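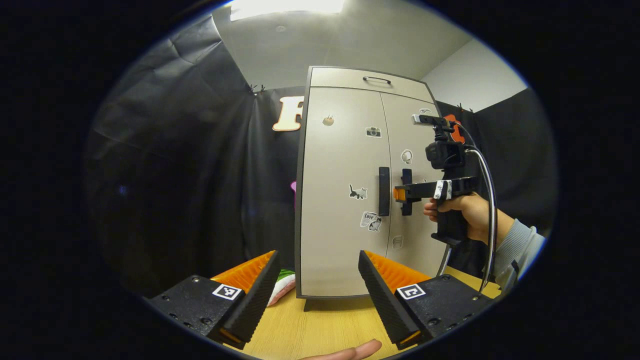
The Akl Inquiry was a public inquiry into the handling of seized records by the fraud squad in Jolberg, a river town best known for its ferries and its rather lovely old courthouse. It was led by retired magistrate Hala Nseir, and it heard from 30 witnesses over almost 211 days – a good deal longer than anyone in town had bargained for.

At its centre were 133 ledgers taken from Mivley, a savings scheme that had drawn in a great many local families. Detective Elie Jaber told the inquiry that two of the ledgers had been signed out to another station and never returned. Nseir's report, released on 18 September 2021, cleared him of any offence but criticised the squad's record-keeping at some length. The ledgers have not been found.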